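Caring for wood boards and butcher block

April 19, 2024

With the weather warming up, we get more questions at the Irnbridge shop about wood boards and counters than about anything else. Most of them come down to the same thing: the wood looks dull or feels rough, and the owner wants to know if it can be saved. Usually it can, with an afternoon of work and very little money.

Start with a good cleaning. Use warm water, a drop of dish soap and a soft sponge, and wipe with the grain. Don't let water sit on the surface, and never soak a board in the sink. Wash both faces even if you only used one, then stand the board on its edge to dry. A board left flat on a wet counter takes up water on one side only, and that is the usual cause of cupping. Leave it overnight before you do anything else to it.

For smells like onion and garlic, scatter coarse salt over the surface and rub it in with half a lemon. Let it stand for ten minutes or so, scrape it off and rinse. Baking soda mixed to a paste does the job too. Skip the bleach unless you have a real reason to use it, and if you do, rinse very well.
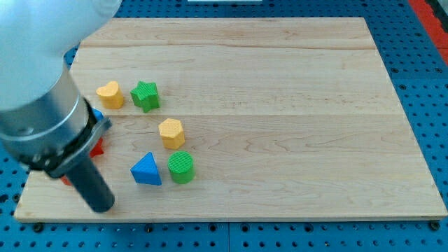
Next comes sanding, if the surface needs it. Run your palm over the wood once it is dry. If it feels fuzzy or you can catch a fingernail in the knife marks, go over it by hand with 120 grit paper and finish with 220. Always go with the grain. Wipe off the dust with a barely damp cloth and feel it again when it dries. The grain may stand up a little after the first wipe, so a second light pass with the 220 is often worth it.

Then oil. Food-grade mineral oil is what we use on everything we sell. Olive oil and other cooking oils can go rancid, and the smell is hard to get rid of. Pour on more than you think you need, spread it with a clean rag and leave it for at least 4 hours. Wipe off whatever is left on top. A new or freshly sanded board should get 2 coats. After that, once a month is enough for a board in daily use, and a counter can go longer. Drip some water on it to check. If the drops bead up, the oil is still doing its work. If they sink in and leave a dark spot, it is time for another coat.

A paste of beeswax and mineral oil on top gives a smoother feel and slows down water. Our Tanero board wax is back in stock in the small tin, and the large tin should follow in July.

A few words on cracks. Short ones at the end of a board often close up after a couple of heavy coats of oil. A split that runs along a glue line is another matter. It needs to be cleaned out, glued and clamped, and oil gets in the way of glue, so please don't oil it first. Bring it in as it is. We charge $32 for a single split and have it ready in around 14 days - longer if the board also has to be planed flat.

Boards for repair can be dropped off at the front counter any time we are open. Please tape a note with your phone number to the back.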